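3.2. Puesto de devoluciones y marcado de bultos

El segundo puesto observado en la tienda de Lilta se dedica a los paquetes que vuelven al remitente. Ocupa una sola mesa de color verde claro, en el mismo local donde se exponen las mercancías. Los envíos de esta categoría son en su mayoría bolsas de mensajería de plástico negro, un embalaje deformable cuya única superficie apta para el marcado suele ser la propia etiqueta de envío. El procedimiento, descrito por Ticona y Ackermann en la fase piloto, exige que todo bulto devuelto lleve una hoja blanca con el sello rojo 退回 («devuelto»).

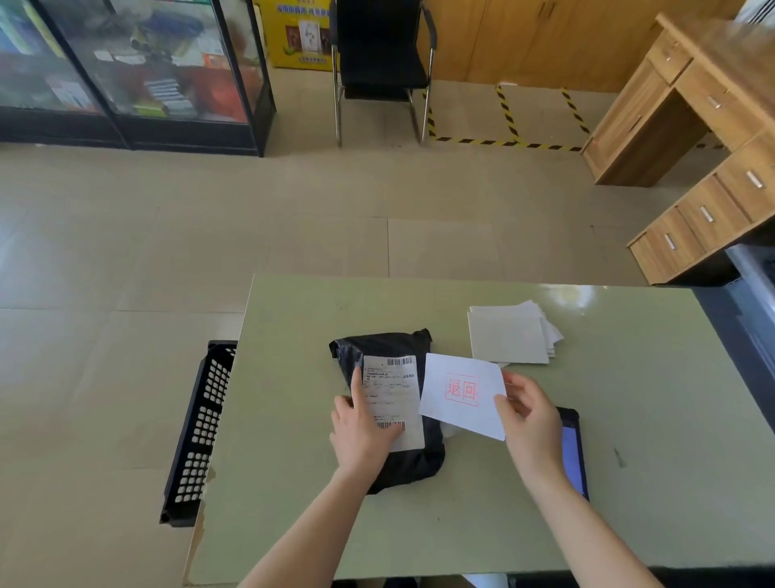

Figura 4. Hoja con el sello de devolución junto a la etiqueta de envío de una bolsa negra.

La muestra de este puesto comprende 636 bultos, tratados por 16 operarios durante el mes de octubre. Distinguimos tres operaciones: localización de la etiqueta, separación de una hoja y fijación sobre el bulto. La segunda resultó la más variable. Las hojas se guardan en una pila pequeña sobre la mesa, sin bandeja ni dispensador, y los bordes quedan desalineados. Varios operarios sujetan la pila con una mano y levantan la hoja superior con la otra; cuando salen dos juntas, la operación se repite y así se anotó en el registro.

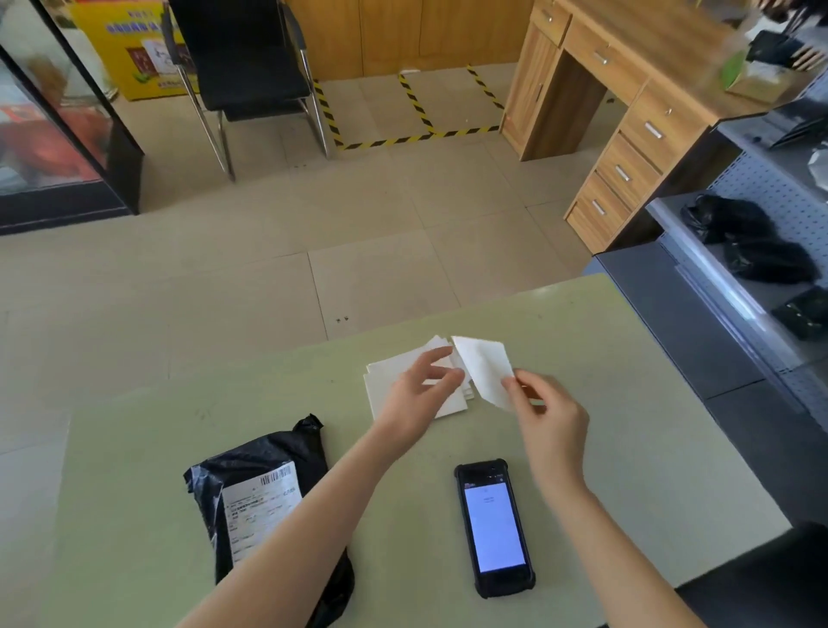

3.3. Fijación de la hoja

La fijación se realiza con las dos manos, presionando la hoja contra el plástico. Las arrugas de la bolsa dificultan un contacto uniforme, sobre todo en las esquinas. Schmieder y Lindemann propusieron alisar antes el bulto sobre la mesa, paso que solo una parte de los operarios adoptó de forma regular. 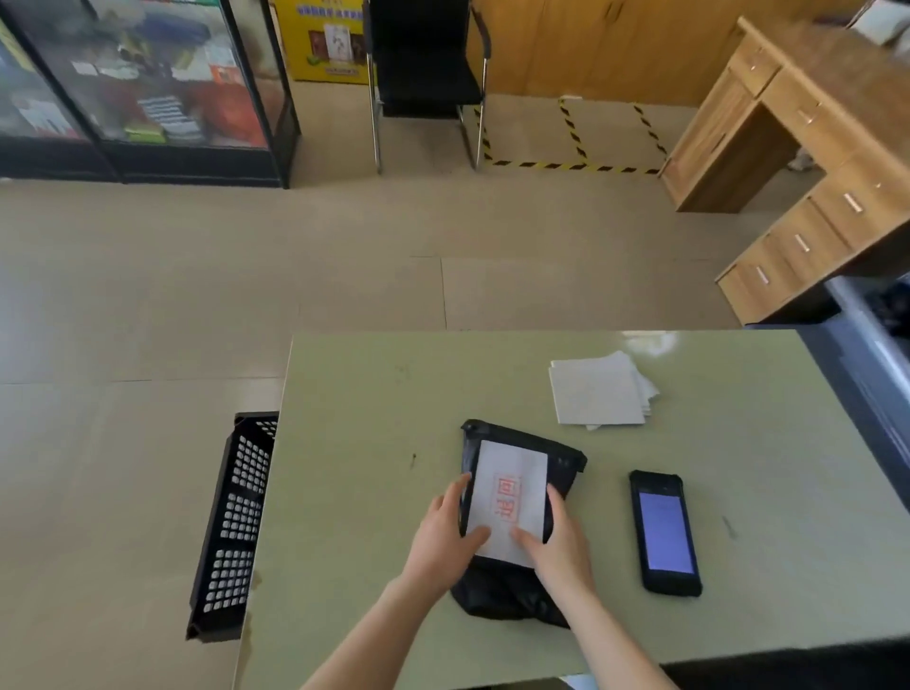

Se consideró válida la fijación cuando el sello quedaba legible y ninguna esquina se levantaba al inclinar el bulto. Los casos dudosos fueron revisados por un segundo codificador, y las discrepancias se resolvieron por consenso. Los tiempos de cada operación se presentan en la sección 4.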